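Looking after a bamboo steamer

A bamboo steamer costs less than most saucepans and will last for years if it is used often and dried properly. Most of the ones that end up in the bin have gone mouldy in a cupboard or been scorched by a wok that boiled dry. Both are easy to avoid.

Before first use

Rinse the basket and lid under the tap, no detergent. Steam them empty over simmering water for 4 minutes or so, then tip out the water and let everything cool on a rack. New bamboo has a grassy smell that fades after two or three goes. If it bothers you, put a few slices of ginger in the water.

Setting up the wok

The basket should sit on the sloping sides of the wok with its bottom rim just touching the water. The dumplings themselves need to stay clear of it. A rim in the water won't burn. If you only have a saucepan, buy a steaming ring – a flat metal collar with a hole in the middle – and match it to the outside width of the basket.

Keep a kettle of hot water beside the stove for topping up. Cold water stops the steam and adds minutes to the cooking. Pour it down the side of the wok, away from the food.

Lining the basket

Dumplings stick to bare bamboo. Use baking paper with holes punched in it, or cabbage leaves, or lettuce if that's what is in the fridge. Leave gaps at the edge so the steam can get up. Muslin works too but has to be boiled afterwards. Waxed lunch wrap does not work at all.

Leave a finger's width between raw dumplings, as the wrappers swell and will weld together. Once cooked they can be piled into one basket for the table, provided they are eaten fairly soon.

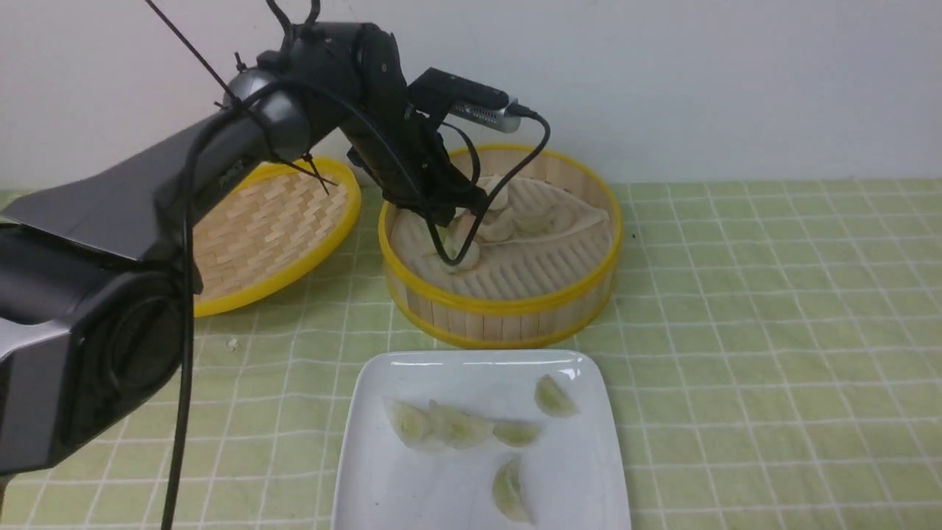 Pork and prawn dumplings made with thin wrappers need eight to ten minutes from the time steam shows around the lid. Frozen ones go in straight from the freezer and need a few minutes more. Cut one open to check. Bao take longer, and it helps to turn the heat off and wait a minute before lifting the lid or they can collapse.

Serving

Stand the basket on a plate or a folded tea towel, as it will drip. A cloth that can go through a hot wash is the sensible choice, soy sauce being what it is. Lift dumplings from underneath where you can, and dip the tips of the tongs or chopsticks in water first if the skins are tacky.

Cleaning and drying

Wash with hot water and a soft brush. Bamboo soaks up detergent and gives it back to the next batch, so leave it out. Never put a steamer in the dishwasher. Dry it on its side with air on both faces, at least overnight and longer in humid weather, and store it on an open shelf. A plastic bag is the quickest way to grow mould.

Small grey spots can be scrubbed off with white vinegar, followed by a rinse and a good spell in the sun. If the mould has gone into the weave, throw the basket out.

A reader, Titilayo Obi of Parkbridge, ties her lid back together with cotton kitchen string when the binding lets go. Soak the string first and it tightens as it dries.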